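I grew up speaking Lanau at home and English everywhere else, and for years I thought of the first one as my kitchen language. You didn't take it out of the house. So when the school in Midley put two hours a week of it on the timetable, I was more nervous than pleased.

13 comments

My worry was spelling. We've never agreed on it! My gran wrote one way, the Czarnecka road families wrote another, and the new textbook from Fesisis does something else again.

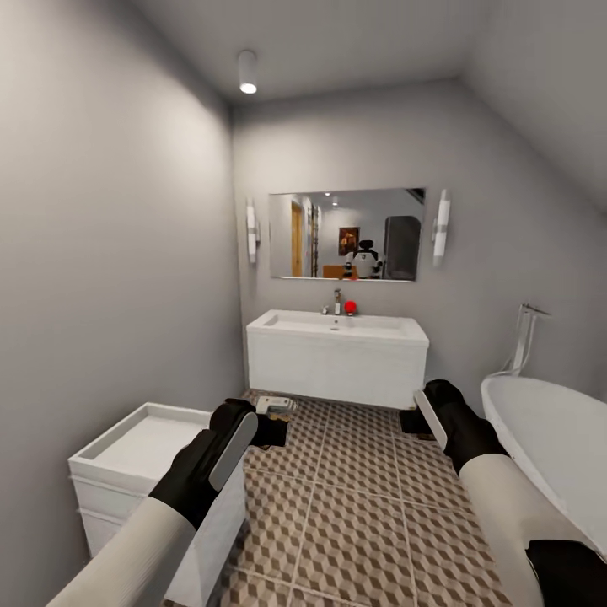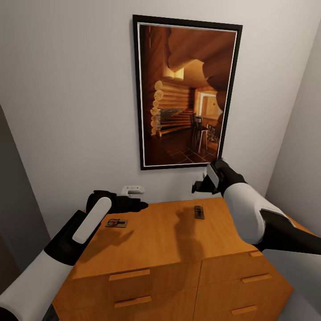
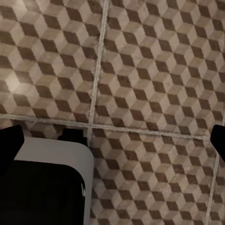
I've come round to the textbook, grumbling all the way. A standard spelling isn't there to tell my gran she was wrong – it's there so a child can look a word up and find it. Both ways of writing can be fair. It's a bit like that tumbling-block pattern on the floor tiles, where the cubes look solid but every one is just three flat shapes in different tones, and your eye is happy to go along with it. We could go along with one spelling for school and keep our own for birthday cards.

What I won't accept is the lesson being dropped the moment money gets tight. The book has 200 pages and they'd only reached the animals by December. Give them a proper run at it, please, and let the kids speak it badly in the corridors. I certainly did.

2,267 shares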